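Prollstead Pantry Program Adds Snack Packing Kits for Shared Kitchens

PRUNDPORT – Prollstead, the home organizing company based in Prundport, will begin offering a snack packing service to shared kitchens in December. The service covers after-school clubs, small offices and apartment buildings with a common kitchen. It will open first at 17 sites in Prundport and the neighboring town of Zaltness.

The new service deals with one job: sorting, storing and handing out individually wrapped snacks. Prollstead has offered pantry and cabinet organizing for five years. Snack packets were the item clients asked about most often in the past year, according to the company.

"People buy a big mixed bag, open it, and a few days later there are packets in three drawers and on top of the microwave," said Imelda Barredo, head of home services at Prollstead. "Then somebody buys another bag. We wanted a simple routine that a busy kitchen can keep up."

Under the program, a Prollstead organizer visits each kitchen twice. On the first visit, the organizer clears one section of counter, goes through the snacks already on hand and checks the dates. Anything out of date is thrown away. Packets are then grouped by kind and put in one place. On the second visit, two weeks later, the organizer looks at what has been eaten and adjusts the shopping list.

Sites do not have to buy new containers. Prollstead found during its trial that many kitchens did better with the bag the snacks came in, as long as it could stand up and had a wide mouth. The printed front also tells people what is inside, and the ingredient and allergy information stays with the food.

"I had bought a set of clear bins and we used them for a month," said Songül Yalçınkaya, who manages the after-school club at Kushwaha House in Zaltness, one of the trial sites. "The children kept asking what was in the packets. Now the packets go back in the bag at the end of the afternoon and the bag goes in the cabinet. It takes a few minutes."

The routine given to each site has three steps, printed on a card for the inside of a cabinet door.

1. Clear the counter beside the sink and wipe it dry. Stand the empty bag up and open the top fully.

2. Put the loose packets in a pile next to the bag. Return them one at a time, checking each for tears or an open seal. Mixed bags should get a fair share of every kind.

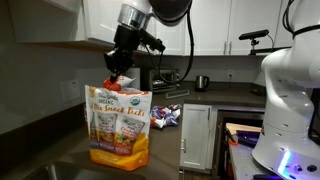
3. Fold the top of the bag over and put it away. Keep it off the counter near the toaster oven or stove. Write the date on the shopping list if fewer than ten packets remain.

Cost and Sign-Up

The two visits are sold as a single booking. Sites in the first group will pay no travel fee. Bookings for later in the winter will open once the first group has finished.

Akash Singhal, who runs scheduling for Prollstead, said kitchens with food allergy rules should mention them when they book so that the organizer can plan a separate shelf.

Requests can be made by phone or at the Prollstead office in Prundport between 9 a.m. and 5 p.m.

About Prollstead

Prollstead organizes kitchens, pantries and storage rooms for homes and shared buildings in Prundport and Zaltness.

Media contact: Ritu Kashyap, Prollstead press office, Prundport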